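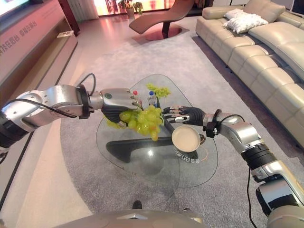 Ploltton Residents' Forum > Community Safety > Stop and search: proposed changes to the local scrutiny panel

Started by Esther Tanui (Moderator)
Posted 2023-09-07

Members will be aware that the Ploltton division has published a draft of new terms for the stop and search scrutiny panel. The consultation remains open until the middle of October. This thread has been opened so that residents may set out their views before the forum submits a joint response.

The principal changes are as follows. The panel would meet every two months, where at present it meets every month. It would have 9 members, appointed for two years. Each meeting would review 35 search records chosen by the division, together with body-worn video for a small number of them. Minutes would be published within 100 days.

Contributors are asked to keep to the draft itself. Individual complaints about officers should be sent to the professional standards office and will be removed from this thread.

nyokabi_mushi
Member

Thank you for opening the thread. I served on the present panel for three years and wish to record two concerns.

The first is the selection of records. Under the existing terms, panel members draw the records by number, without knowing their content. Under paragraph six of the draft, the division would choose them. I make no accusation against the officers who would be doing the choosing. A body that is being reviewed should not select the material on which it is reviewed, however well it behaves.

The second is the delay in publishing minutes. By the time the minutes of one meeting appeared, the next would already have taken place, and the public would have had no opportunity to put questions to it.

J. Poirier
Member

I take a different view of paragraph six. Jocelyn Poirier here, formerly of the Ondieki ward liaison group.

Drawing records blind sounds fair, and in principle it is. In practice the panel spent a good part of each meeting on searches where the form was complete, the grounds were plain and there was nothing to discuss. Meanwhile, cases involving force or a child under sixteen could go by without review. The draft states that the division will give priority to those cases. I would regard that as an improvement.

On the minutes I agree with the previous contributor. The period is far too long.

nyokabi_mushi
Member

Mr Poirier is right that the blind draw brought up a good many routine forms. I would ask him to consider a division of the sample, with part of it drawn blind by members and the remainder taken from every search where force was used. The second part would need no selection by anyone. All such searches would simply be counted in, up to the limit of the meeting.

J. Poirier
Member

I could support that, subject to one correction: it is Ms Poirier.

nyokabi_mushi
Member

I apologise for the error, Ms Poirier.

B. Šindelář
Member

I should like to raise the question of who sits on the panel, which has not yet been mentioned.

The draft says that members should "reflect the communities served". It does not say how they are to be found. The last round of recruitment was advertised on the division's own website and on the board in the library at Vuvel Street. My sons are seventeen and twenty. Both have been stopped, the elder more than once, and neither had heard that a panel existed. The people most likely to be searched are young men, and I have never seen one at a public session.

I would propose that at least two places be kept for residents under twenty-five, and that meetings should not begin at two o'clock on a working afternoon.

Branislav Šindelář

L. Flores
Member

I support the reserved places. I am less sure about the evening meetings. Several current members care for relatives and can attend only during the day. Alternating the times might serve both groups.

May I also ask about training? The draft removes the half-day session on the law for new members and replaces it with "written guidance". I joined the panel without any legal background, and I could not have judged whether the grounds on a form were reasonable had I not attended that session. Reading a booklet at home is a poor substitute, particularly as one cannot ask it questions.

fivine_road_resident
Member

With respect to all contributors, I doubt that any of this will matter. The panel can advise and it can write letters. It cannot require anything of the division. We could argue over paragraph six until October and the draft would still contain no duty to reply to a recommendation.

There were 400 signatures on the petition last year asking for precisely that duty. I cannot find the petition mentioned anywhere in the document.

J. Poirier
Member

I think that is too gloomy. The supervision of new officers at the Fivine Road station was altered after the panel wrote about it. The letter had no legal force and it was acted upon all the same.

fivine_road_resident
Member

It was acted upon after eleven months and a change of superintendent. I would not call that a system.

Esther Tanui
Moderator

I am grateful for the contributions so far. The petition was received by the division and I hold a copy of the acknowledgement, so I shall attach both to our response.

The points I propose to include are the divided sample, minutes within four weeks of each meeting, reserved places for younger residents, alternating meeting times, the return of the training session, and a duty to reply in writing to each recommendation. Where members disagree, as on the blind draw, both views will be stated.

Any member who objects to the wording should reply in this thread or write to me by private message.

B. Šindelář
Member

No objection. Please add the colleges to the list of places where vacancies are to be advertised.

nyokabi_mushi
Member

Agreed. Could "a duty to reply" be given a time limit – perhaps the date of the following meeting?

Esther Tanui
Moderator

Both amendments have been noted. The draft response will be posted in the Documents section for members to read before it is sent.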